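Skitik – paleta de acuarelas escaneadas, léeme rápido

421 muestras de color sobre papel de algodón, carpeta por marca de papel.

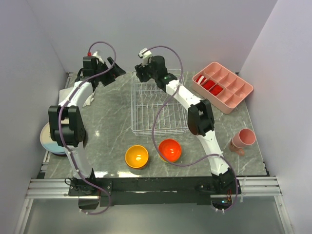 Cada muestra lleva tres capas: lavado, medio tono y saturado. Escaneo a 16 bits, sin corregir balance. Los nombres van en minúscula y sin acentos, que si no se rompe el indice.

Faltan 21 violetas, los subo el lunes. Papel Witico solo en la carpeta 2 – el resto es Arkgate.

Con gesso transparente: unas 40. Marcadas con _g.

Uso libre para tarjetas, diarios y scrap. Reventa de los archvos, no.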